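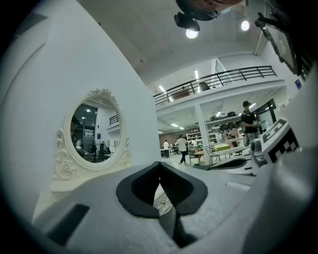
White vanity mirror with an oval carved surround and floral crest, standing on a white tabletop.

A vanity table, also called a dressing table, is a piece of bedroom furniture at which a person sits to wash, dress the hair or put on make-up. It normally consists of a flat top at writing height, one or more drawers and a mirror, which may be fixed to the table or stand on it as a separate piece. In Britain "dressing table" remains the usual name, while "vanity" is more common in North America and in the furniture trade.

Form

The top is usually shallow from front to back, so that the sitter can lean close to the glass. Many tables have a raised ledge along the back. On simple models it is a plain strip that stops small things from rolling off; on larger ones it is deep enough to carry the mirror and may hold a row of small drawers.

Mirrors are oval, round, rectangular or in three hinged parts. The oval form is often given a carved or moulded surround with a crest at the top – flowers, a shell or a ribbon – and a scrolled bracket on either side of the base. The brackets widen the foot of the mirror and cover the joint with the ledge.

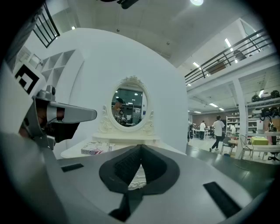
Painted tables in white or cream belong to a style sold as "French" or "romantic", which borrows its scrolls and flowers from eighteenth-century work. The ornament may be cut from solid wood or cast in resin and glued on before painting. Once painted, the two are hard to tell apart except by weight or where the surface has chipped.

Assembly and care

Most present-day tables are delivered flat. The Lelholm, a model made by the workshop Teixeira to a drawing by Celeste Fonseca, comes with 16 screws and is put together in 20 minutes by two people. The mirror is fitted last, with the screws left slightly slack until the glass stands straight.

Carved parts collect dust in the hollows and are cleaned with a dry, soft brush. Water should be kept away from the edge of the glass, where it can creep behind the silvering and leave dark spots.

Collections

The furniture museum at Dringate holds 3,539 pieces, of which nine are painted vanity tables with oval mirrors. Its catalogue, compiled by Hélder Cunha, lists the mirrors separately from the tables, as several were replaced at a later date.

See also: Cheval glass; Chest of drawers; Washstand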